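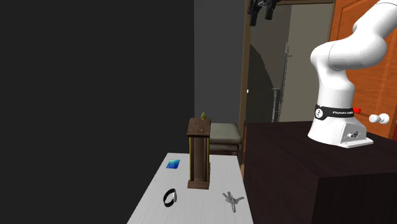
**Will my hours be cut when the sorting arm starts?**

Ask for it in writing before the start date, because hours and duties are set by your contract and a new machine doesn't change the contract by itself.

---

**More detail from the person asking**

I work in the lost property store at Tollow. We get small things handed in from the buses and the two shopping centres: keys, watches, bank cards, now and then a clock or an ornament. At present there are four of us on the bench. We take each item out of the tray, look it over, type in a description, bag it and shelve it. Management have bought a sorting arm through a firm called Plorno and it goes live at the end of May. It will do the picking up and placing. We have been told "roles will evolve" and not much else. I do 19 hours a week and can't manage on fewer. Has anyone been through this?

---

**Answer 1, by Shahla Parsa** (accepted)

I was on the returns bench at Hekudik when they put an arm in, so I can tell you how it went there. Your place may differ.

Nobody's hours went down in the first year. What changed was what we did with them. Before, most of a shift was handling. Afterwards most of it was checking the screen, correcting descriptions and dealing with whatever the arm had left. Bunches of keys were the worst for it, then straps and bracelets, as they never lie the same way twice. Flat cards on a flat table gave it trouble too. Boxes were fine.

In the first month it passed 607 items back to us by hand. That was more work than we'd been told to expect and they had to put the third person back on the late shift, having taken her off it.

Things I would ask now:

- Who deals with the items it can't pick up, and is that time counted in the rota?
- Is there still a target per hour, and is it for you or for you and the arm together?
- Who is allowed to stop it? With us it was only the supervisor at first. That was changed after we complained.
- Is the training paid, and is it inside your normal hours? Mine was 3 days, paid.
- If they want you to do the checking work, is it the same grade?

My back is better for it. I do miss the talking, as the stations were moved apart and you face a screen all day. One colleague, Lukoševičius, asked to move to the front counter and was let go across without any fuss, so it's worth asking if you don't fancy the new job.

---

**Answer 2**

They always say evolve. Join the union if you haven't.

---

**Answer 3**

Agree with the first answer on getting it in writing. Email is enough. Keep a copy at home as well as on the work account. Also look for a line in your contract about "other reasonable duties", as they will probably use that for the screen work. It doesn't let them reduce your hours.

**Reply from the person asking:** Thanks. I've emailed my manager with the list. The union rep is coming in before the start date so I'll take it to her too.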